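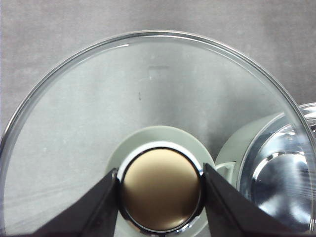 Mekdes Tamiru wrote to say that I had the printer wrong in my last post. The factory safety posters from Plikham were not printed at the works, as I said. They were printed across the river at Gellness, in the same shop that did the bus timetables, and the works only added its own name along the bottom with a rubber stamp. She has the invoices to prove it and sent me copies of three.

I have gone back and corrected the post. It also changes how I look at the posters, so I want to go over them again.

The set I have been working from is in the Plikham library, in two flat drawers in the back room. There are 174 sheets. A few are duplicates, and some are the same design with a different line of text. Most of them date from the last three years of the war, although the library catalog gives a single year for everything, which is wrong. The paper gets noticeably thinner as you go through the drawers, and the later ones have yellowed badly along the folds.

What interests me is that they hardly mention the war. There is no enemy in them. You see a man with his sleeve caught in a belt, or a woman with her hair tied up under a scarf, or a ladder leaning at a bad angle. The text is short. "Look behind you first." "Whose ladder is it?" If you didn't know when they were made, you could take them for something from ten years later. Compare that with the posters about loose talk or war bonds, which were hanging on the same walls and never let you forget what they were for.

I used to think this was the taste of the person who ran the works. The invoices suggest something simpler. Gellness had a stock of drawings by an artist who signed himself Mok, and it sold them to anyone who wanted them. A mill could order the ladder, a dairy could order the ladder, and each one got its own stamp. The usual run was 200 copies. The largest order on the invoices Mekdes sent is for more than 700, split between two customers. A drawing with a tank in it would have dated quickly, and one with a ladder could be sold again the next year.

I still don't know who Mok was. The signature changes over time. On the early sheets it is a neat block in the lower right corner, and on the later ones it is a quick scrawl that could be almost anything. I think there may have been two people using the name, but the hands and faces are drawn the same way all through, so I wouldn't bet on it.
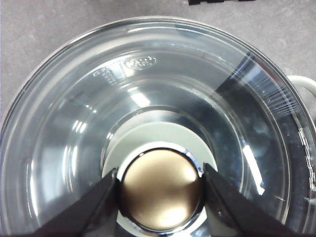 Glass bowl with a white handle.

The other thing I got wrong was the color. I wrote that the posters were printed in red and black to save money. Six of them have a third color, a dull green, and it was printed from its own plate. You can tell because it is slightly out of line with the black, always in the same direction. On one of the invoices the green is listed as Plekine, with a separate charge, so somebody was willing to pay extra for it. It turns up on scarves and machine guards and once on a cat.

I asked the library if the sheets could be photographed properly. They are willing, but the drawers have to be moved first and the earliest date they could give me was in May. Until then I am working from my notes and some rubbings of the stamps.

If you have a poster with the Mok signature and a stamp from anywhere other than Plikham, I would like to hear about it. A photo of the bottom edge is enough. Mekdes is also looking for the Gellness order books, which were last seen when the shop was cleared out — she thinks they went to a private buyer along with the type cases.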